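**Family of warehouse worker sues Arkavex over fatal fall**

June 15, 2021

The parents of a 24-year-old warehouse worker who died last August have filed a wrongful death lawsuit against Arkavex, the company that ran the building, and against Stenov, the agency which sent him to work there.

The complaint was filed in county court on Monday. It says that Daniel Bettencourt fell from a raised loading platform in the last hour of a night shift, and that the safety rail on one side of the platform had been taken off for repair and was not put back. It also says the supervisors knew about the missing rail for 17 days.

According to the complaint, two other workers had reported the problem in writing. One report was marked as received. The other, the family says, was found later in a folder with old delivery papers. Both are attached to the lawsuit.

Arkavex said in a short statement that it is sorry for the loss of the family, but that it does not agree with how the complaint describes the events. The company said the platform was closed for use that night and that a chain and a sign were in place. Stenov did not answer two requests for comment.

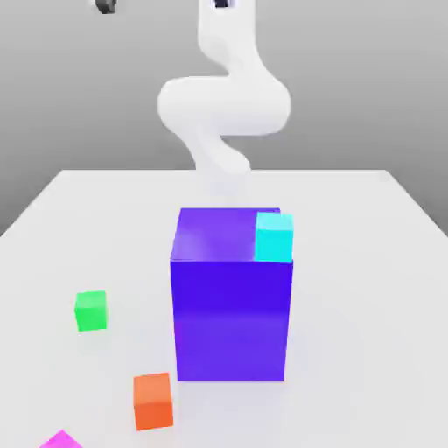 Cristóvão Abreu remembers no chain on the platform that night, and no sign either. He said he walked past it at the beginning of the shift and again at the meal break, and both times it was open as usual. He gave the same account to the family's lawyers in a written statement, and he is ready to repeat it in court.

The question of the chain will probably be important for the case. If the platform was closed, the defendants can argue that Bettencourt went there against instructions. If it was open, the family has a stronger claim that the company allowed people to work in a place which it knew was dangerous.

State inspectors visited the building in the week after the death. Their report found that the rail was missing and that the repair order had no end date. Arkavex paid a fine without admitting fault. The report did not decide whether the platform was closed at the time of the fall, and the inspectors had no video from that part of the building.

The family asks for money for funeral costs and for lost future income, and also for punitive damages. The complaint does not name a total sum. It asks as well for the court to order the release of maintenance records for all 310 platforms that the company operates in the state. Lawyers for Arkavex are expected to oppose this request, which they called too wide in a letter sent before the filing.

The parents also lived for some years in the town of Jeda, where a small memorial service was held in the spring. They did not speak to reporters on Monday.

Both companies have 60 days to file their answers. A date for the first hearing has not been set.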